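# Review of the Clotier demonstration kit

Project report, Automation Studio, Plarkalden stream
Student: Ataahua Tautahi

For this project I reviewed a kit sold by the firm Brovthorpe. It teaches a two-armed robot a household task from recordings of a person's hands. The task I selected was washing up a flask and its parts.
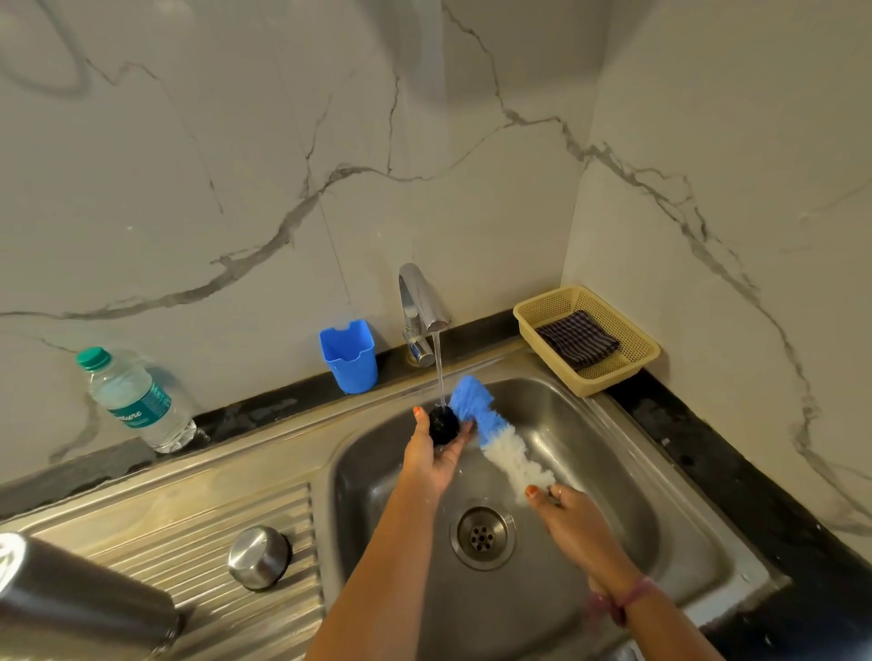
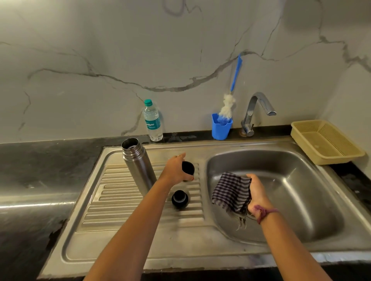 The Clotier kit costs 760 dollars and includes a head mount, a licence for the labelling program Shi, and 30 days of support by email. I wanted to know if a student can use it without help from a technician. Installation was easy, but labelling took me the whole of Sunday. Shi asks for one label for each hand, and this is more difficult than I expected. When the left hand holds a round black piece under the tap and the right hand has the brush, the program proposes only "washing" for both. I had to correct it to "hold" and "scrub". With the cup and the striped cloth it behaved better, and both hands received a correct label at the first try.

The brochure promises 2,000 labelled moments per day. I reached roughly a quarter of this. The colour codes in the menu are also hard to distinguish — I changed them in the settings.

## What I would recommend

The kit is good value for a group of students who share the labelling. For one person it is too slow. I also recommend to save the work every 20 minutes, as Shi closed itself twice and my last labels were lost.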